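Last updated: Sep 2, 2022

Wikard: progress report to the Whitfield fund, second period
Prepared by Zübeyde Taşdemir, Ditent

Summary

The second period covered collection of demonstrations for computer disassembly and reassembly. The target was 2,000 accepted demonstrations. We finished with 2,138. Spending is within the approved budget and we are not asking for any money to be moved between lines. The one item behind schedule is the labelling of failed attempts, which is covered further down.

Work completed

Collection ran at the Ukurar site on the two benches described in the first report. An operator guides the arm by hand controller through a single task, and the wrist camera, joint positions and gripper opening are recorded together. Each recording is then checked by a second person, who accepts it, rejects it or sends it back for trimming. Recordings rejected at this stage are kept but are not counted toward the target.

The tasks were memory modules, drive brackets, power connectors, expansion cards and processors, worked in desktop machines of mixed age. We used 21 donor machines. Most of them came from an office clear-out and are of no resale value, so damage to a board has not been a cost to the project. Damage is still logged, as it tells us how much force the operators are using.

Processor handling was the slowest of the tasks. The part is thin and has to be gripped by its edges, and the fingers need to come down past the cables and metalwork in the case. Operators were asked to leave the cabling where they found it, so that the learning system sees the same clutter it will meet at a recycling depot.
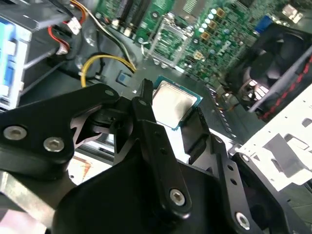

Wrist camera view from the processor task: CPU held between the gripper fingers, motherboard with empty socket behind.

We changed the controller settings for this task in July. The closing speed of the gripper was reduced and the operator now has a separate fine-movement mode for the last part of the approach. Reviewers have sent back fewer processor recordings from then on, mostly for long pauses at the start, and these can be trimmed without losing the recording.

Training

Three training runs were done on the data. The first used memory modules only and was a check that the files load properly and the time stamps line up. The second added drive brackets and power connectors. The third used everything accepted at that date. The third model handles memory modules and power connectors well enough for us to begin bench trials. It is not reliable on processors, and tends to close the fingers too early. We expect more examples of the approach to help, and we will collect these first in the next period.

Issues

Labelling of failed attempts is behind. The labels we started with were too broad ("dropped", "missed", "other") and too many recordings ended up under "other". We have written a longer list and are going back over the earlier work.

Storage filled faster than planned. Older recordings have been moved to the second server and a copy is held off site.

Next period

Finish relabelling the failed attempts. Collect further processor and expansion card demonstrations, including machines with the case lying at an angle. Begin bench trials on memory modules and power connectors, with results reported by task. The data licence is still with Whitfield for comment and we would like it settled before any recordings are shared outside the project.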